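Freitag, 25. Juni 2021

Abwasch ohne nasse Hände: Zu Besuch bei der Roboter-AG in Drulness

Eigentlich wollte ich nur kurz vorbeischauen, ein paar Sätze mitschreiben und zum Abendessen wieder daheim sein. Daraus ist nichts geworden. Ich saß am Ende bis kurz vor neun auf einem viel zu niedrigen Werkstatthocker, habe kalten Früchtetee getrunken und zwei Roboterarmen beim Geschirr zugeschaut (und ja, meine Familie hat ohne mich gegessen).

Die Roboter-AG der Gesamtschule Drulness trifft sich seit letztem Dezember im alten Physikraum im Erdgeschoss, gleich neben dem Fahrradkeller. Sieben Schülerinnen und Schüler sind dabei, die meisten aus der zehnten und elften Klasse, und geleitet wird das Ganze von Ruxandra Lungu, die hier Mathe und Informatik unterrichtet. Sie hatte mich schon im Frühjahr eingeladen, damals lief aber noch alles über Videokonferenz, und jeder bastelte zu Hause an seinem Teil vom Programm herum. »Das war zäh«, sagt sie. »Man kann einem Arm halt schlecht über den Bildschirm auf die Finger schauen.«

Das Projekt heißt Mägi. Den Namen hat die Gruppe abgestimmt, und wer was mit Spülmaschinen und Suppenwürze assoziiert, darüber wurde offenbar lange gestritten. Gemeint ist jedenfalls eine Anlage mit zwei Armen, die Geschirr in einen Korb einräumen und auch wieder herausholen soll. Klingt erst mal nach einer Aufgabe, die mein Achtjähriger schafft (wenn er will). Für die Arme ist es eine ziemliche Plackerei, und nach einer Stunde in diesem Raum habe ich das auch verstanden.

Eine Schüssel steht ja nie genau so, wie man sie beim letzten Mal hingestellt hat. Mal kippt sie zur Seite, mal lehnt sie an einer Tasse, mal versperrt der Henkel vom Korb den Weg. Thijs Peeters, elfte Klasse, hat mir das mit einer Engelsgeduld erklärt und dabei die ganze Zeit mit einem Kabelbinder gespielt. Er kümmert sich um die Greifer. Teller findet er am schlimmsten! Die sind flach, die sind glatt, und der Greifer muss den Rand in genau dem richtigen Winkel erwischen. Deshalb liegt der Teller bei ihnen zum Üben etwas erhöht auf einem runden Holzuntersetzer, so kommt man leichter darunter.

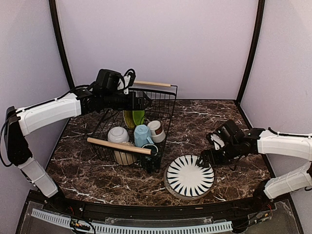
Gesteuert wird auf zwei Arten, und die Gruppe ist sich überhaupt nicht einig, welche die schönere ist. Bei der ersten führt ein Mensch die Arme von Hand über zwei kleine Steuerarme, die am Nebentisch stehen, und der Rechner zeichnet jede Bewegung auf. Bei der zweiten läuft das gelernte Programm alleine, und alle halten die Luft an. Ich durfte die erste Variante ausprobieren. Mein Ergebnis verschweige ich lieber, sagen wir so: Die Tasse hat es überlebt, weil Renato Agbayani sehr schnelle Reflexe hat.

Renato ist der Jüngste in der Runde und führt Buch über die Durchgänge. 1000 aufgezeichnete Versuche wollen sie bis zu den Herbstferien zusammenhaben, das ist das große Ziel, und dafür kommen einige von ihnen inzwischen sogar in der großen Pause vorbei. An der Tafel hängt ein langer Streifen Millimeterpapier, auf dem er die Strichliste fortführt, mit Bleistift, obwohl der Rechner das alles natürlich auch speichert. Mir hat das gut gefallen. Man sieht, wo es gut lief und wo jemand vor einer Klausur keine Lust hatte.

Das Geschirr stammt übrigens aus lauter verschiedenen Küchenschränken, und das merkt man ihm auch an. Absicht, sagt Frau Lungu. Wer immer nur mit der gleichen Tasse übt, bringt dem Programm genau eine Tasse bei. Also bringt jeder von daheim mit, was entbehrlich ist, und wer etwas fallen lässt, muss Ersatz besorgen. Mit dieser Regel hatte Corentin Guérin in den ersten Wochen ein bisschen Pech, zwei Schüsseln gingen auf sein Konto. Er nimmt es mit Humor und kennt jetzt den Flohmarkt hinterm Bahnhof sehr gut.

Corentin ist auch derjenige, der mit Abstand am meisten über Kabel redet. Am Anfang, erzählt er, hätten sich die Leitungen ständig irgendwo verhakt, und dann blieb ein Arm mitten in der Bewegung stecken. Einen ganzen Nachmittag haben sie gesucht, bis klar war, dass das Problem gar nicht im Programm lag. Seitdem wird vor jedem Start einmal alles abgefahren, langsam, in alle Richtungen, und einer schaut nur auf die Kabel. Das nervt angeblich jeden, aber gemacht wird es trotzdem.

Unterstützt wird die AG von der Firma Clakon aus dem Gewerbegebiet, die einen Teil der Motoren bezahlt hat und einmal im Monat Bram Desmet vorbeischickt. Der ist dort Techniker und hat früher selbst in Drulness Abitur gemacht, im selben Physikraum, wie er gleich zweimal betont hat. Er hilft, wenn ein Gelenk knackt oder eine Schraube sich löst, und hält sich sonst angenehm zurück. »Die sollen ihre Fehler schon selber machen, meine kenne ich ja«, meinte er und verschwand wieder unter dem Tisch.

Im Herbst geht es dann nach Pornton zum Schülerwettbewerb. Dort tritt die AG in der Klasse »Haushalt und Alltag« an, und die Jury bringt ihr eigenes Geschirr mit. Das macht ihnen schon ein bisschen Bauchweh, vor allem die Frage, ob da vielleicht Gläser dabei sind. Mit Gläsern haben sie bisher kaum geübt. Thijs ist dafür, damit sofort anzufangen, Frau Lungu ist dafür, erst einmal einen Besen in den Raum zu stellen.

Kurz bevor ich gegangen bin, wollten sie mir noch einen Durchgang ganz ohne menschliche Hilfe vorführen. Erster Anlauf: Der rechte Arm blieb in der Luft stehen und tat gar nichts. Zweiter Anlauf: Der Becher wurde gegriffen, angehoben, abgesetzt, und ich habe lauter gejubelt als die ganze AG zusammen. Die Jugendlichen fanden die Bewegung eher zu ruckelig und waren sofort wieder am Rechner. Da hatte ich meine Jacke schon an und habe sie wieder ausgezogen.

Wer sich das selbst anschauen möchte: Beim Sommerfest der Gesamtschule steht Mägi ab dem frühen Nachmittag im Physikraum, und Besucher dürfen unter Aufsicht auch mal selbst steuern. Ausgemusterte Tassen, Schüsseln und Teller nimmt die Gruppe gerne an, am liebsten in Formen, die sie noch nicht hat. Abgeben kann man alles im Sekretariat, bitte mit dem Vermerk »Roboter-AG«, sonst landet es im Lehrerzimmer.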